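Home | Stories | Shop Talk | Subscribe | Contact

The Man Who Won't Throw Out a Chair

July 14, 2020

I called Zulkifli Purba to ask about secondhand furniture and ended up on the phone for 129 minutes (my ear was hot, my coffee was not). He's been buying, fixing and selling old bedroom sets in Helstead for years, and he talks fast!

"People sand first and look later," he told me. "Look first. Wash it. Half the time the dirt was the problem."

I asked about painted pieces, the fancy carved kind my grandmother loved, and he groaned, then laughed. He used to strip them all. These days he leaves the paint alone if it's holding, and touches up the high spots with a tiny brush.

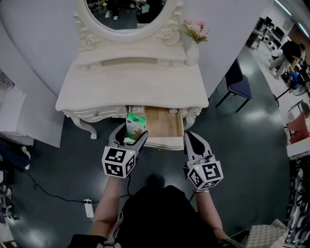

Drawers are his real love, though. He rubs plain candle wax on the runners and swears by it. "If a drawer sticks in January, wait. Try it again when the weather turns before you plane anything off."

His worst buy? A wardrobe that cost him $975 and wouldn't go up the stairs. It took two tries and two cousins, and it still lives in the garage. "I keep my paint in it," he said. "Very expensive paint shelf."

Before we hung up I asked what I should do with my own wobbly nightstand. He wanted to know which leg. I had to go check.

Comments

hukby_mom: The candle trick works on windows too!

Dale R.: What kind of brush for the touch-ups? Mine leave streaks.

pinecone44: I'd buy that wardrobe. Does he deliver?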